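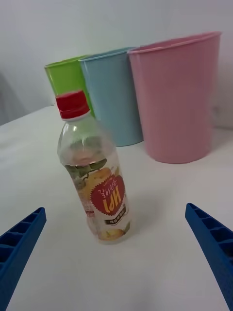
Most of what I know about siphons I learned from keeping a rain barrel level with a drip line it was never meant to feed. The barrel is a 34-gallon Masley, the squat one, and the drip line runs along the back fence to a row of beans and two young pear trees. There is not enough head at the barrel's tap to push water through the emitters at the far end, so for two seasons I have been reading about low-pressure irrigation and testing parts on the kitchen counter. A clear drink bottle with a screw cap makes a decent test reservoir, the kind with straight sides below the shoulder, because a straight side means the level drops evenly for a given volume. The label has to come off first, fruit and leaves and all, or you can't see the level through the lower half.

The basic numbers are simple. A foot of water gives 0.43 psi at the bottom. My barrel sits on two courses of block, which puts the tap 16 inches above the ground, and a full barrel adds a little over two feet on top of that. Call it 1.5 psi when full and 0.6 when nearly empty. Ordinary pressure-compensating emitters want somewhere near 8 psi before they behave. Below that they either seep at an odd rate or stay shut.

So pressure-compensating emitters are out. I had already bought a bag of them.

What works is a plain orifice or a long narrow tube. I tried both. The orifice type clogs on anything larger than a grain of fine sand, and rain off an asphalt roof carries a lot of that. The tube type, usually sold as spaghetti line, depends on friction along its length. Flow through it falls in proportion to pressure if the flow is slow enough, so the barrel waters less as it empties. I can live with that.

For the bench test I drilled a hole in the cap for the tube and a second one for air. The air hole matters more than it looks. Without it the bottle pulls a partial vacuum, the flow slows to a drip, and then a bubble climbs back up the tube and the whole thing starts over. I got a page of useless readings that way before I noticed. The second hole is now 3/32 inch and the readings are smooth.

I ran 285 milliliters through each length of tube, with the bottle inverted and clamped to a shelf bracket. Two feet of tube was too fast for the beans. Four feet was close. Six feet was right for the near end of the line and too slow for the far end, so the layout now uses longer tubes near the barrel and shorter ones as you go down the fence.

Ayman Rawashdeh wrote to me after the last post and asked why I don't use a small pump. I have one, a Cusness transfer pump, and it would empty the barrel in a few minutes. The point of the barrel is that it runs while I am at work and there is no outlet by the fence. He also suggested raising the barrel another three feet – fair, but a full one weighs close to 300 pounds and I don't trust block stacked that high.

The filter is still the weak part. I have a 150-mesh screen on the tap and it needs rinsing after every heavy rain. A first-flush diverter on the downspout should take care of most of the grit. I have the pipe cut for it and am waiting on one reducing coupling. If it fits, the diverter goes up in June, and I'll post the far-end flow rates once the beans are tall enough to need them.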